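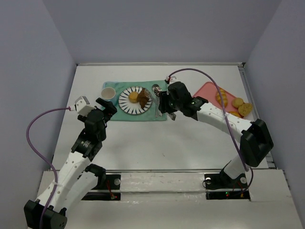
Blue-patterned plate, little blue cup, green mat

Placemats for everyday meals, yes or no?

teapotmarlow
15 December 2020
We moved to Dorkmont in March and I finally unpacked my grandmother's linens, which made me so happy! My question is whether you folks use cloth mats every day or save them for company. Mine wrinkle the minute I look at them, and I've been ironing every Sunday-best piece like it's a state dinner (my back is not pleased).

quiltybird50
Every day, dear! Wash them cool, give them a good shake and lay them flat on a towel. I gave up ironing years ago and my family still comes to supper.

Prado_Pete
Have to disagree a little. Cloth under a plate of spaghetti is asking for trouble. We switched to wipe-clean ones from Veleleck and I don't miss the laundry one bit.
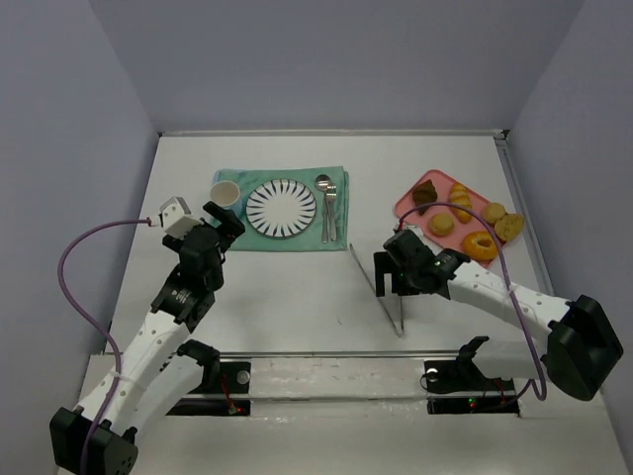
Same mat, folds on the right side

quiltybird50
Oh Pete, those wipe-clean ones always curl at the corners on me! And a few folds in a cloth never spoiled anyone's soup.

Prado_Pete
Mine have stayed flat so far, but I'll grant you cloth looks nicer with blue dishes.

teapotmarlow
Thank you both, I think I'll put the good ones out tonight and leave the iron in the closet. Does anyone know if cool water will lift an old tea stain?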